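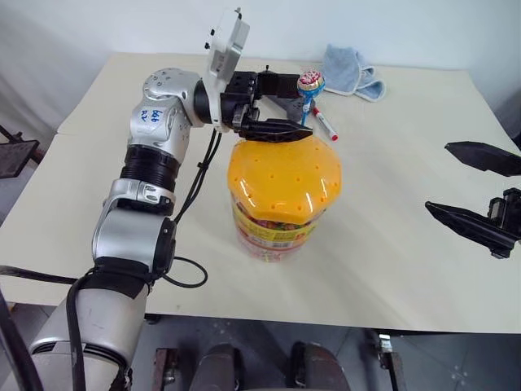
So the Muldale schools are shutting their doors again when the temperature drops, and I have opinions. The email landed on my phone at 8 the night before, which gave me one evening to rearrange a whole workday. I love our teachers and I don't want any kid shivering at a bus stop. But can we please talk about how these calls get made?

Back in October the district sent home a cold weather plan, 3 pages of it, and I read every word (I was waiting at the dentist, fine). It says buses might be delayed, classes might move online, buildings might close. Might, might, might! What it never gives you is a number. Over in Lirkoslow they have one. If the wind chill hits 20 below, school is off, and you can check the forecast at breakfast the day before and start calling grandparents. My sister lives there and she plans her week around it – I'm so jealous.

And then there's the online day. My son spent 40 minutes trying to log in, did one worksheet on fractions, and went back to his Legos. If we're going to call it a school day, it ought to look a bit like one. If we're not, call it a snow day and let them sled. I'd take the sledding, personally, and so would he.

I know a fixed rule won't fit every morning. Boilers quit, roads ice over, half the drivers come down with the flu. Fine, keep some wiggle room for that. But most of these closings are plain old cold, and cold shows up in the forecast days ahead. Pick a number, put it on the website, and tell us by dinnertime. The next board meeting is after the break and I'll be there, probably in two sweaters.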